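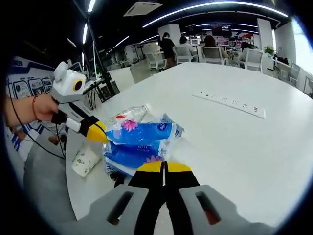 Packing bench notes, January, 2.40 pm

Elton long table, mixed small goods. Carrying on from this morning's page. Daichi Fukuda has the labels and the scale, I'm writing up.

Item group for this afternoon is the soft tissue pack, the water bottle and the paper cup. The tissues are the blue ones with the pink lotus flowers on the wrap. The bottle is clear plastic with the small red and white label. All three are going on the list for the Gellolari kit as everyday desk items, alongside the stationery from last week.

Tissue pack
Weighed 186 g on the bench scale, wrap included. Soft all over and hard to square up. If you press on one end the tissues shift and the other end goes fat, so measure it lying flat and unpressed. Smooth the wrap with the side of your hand before putting a label on, or the label lifts at the corners by the next day. We lost two labels that way this morning. Daichi tried the matte labels instead of the gloss and they seem to hold better on this kind of plastic. Leave overnight and check.

Water bottle
Store on its side in the tray. Upright it's too tall for the lid. The caps on this batch are stiff, so check each one by hand and don't go by look. Bottles get packed empty. Anything found with water in it goes to the sink by the door, then upside down on the rack.

Paper cup
White with the pale green floral pattern. Fine on its own, but it gets crushed if it shares a tray with the bottle. Put it at the end, mouth down, with a folded sheet of kraft paper beside it. I'd like to try nesting two or three cups to stiffen them up. Bernardo Serrano thinks the rims will stick together. Test tomorrow.

Table
The socket strip set into the top is a nuisance for flat work. The trays rock if one edge sits over it. Keep trays at the near side of the table and use the far side for the laptop and the scale, where the power is handy anyway. Wipe the top down before labelling, there was grit under the scale this morning and it threw the first few readings out. Those have been redone and the old numbers crossed out on the sheet.

Stock
Tray code is 2896, same colour tape as the last lot. Nine trays made up so far, all on the bottom shelf. Koyama trays are the ones with the deeper lip, please don't mix them with the Brondberg ones, the lids look the same but don't close.

To do
Order more matte labels.
Ask Bernardo where the second roll of tape went.
Recheck tissue labels in the morning.
Cup nesting test.
Find a lower shelf for the kraft paper, it's a pain to reach.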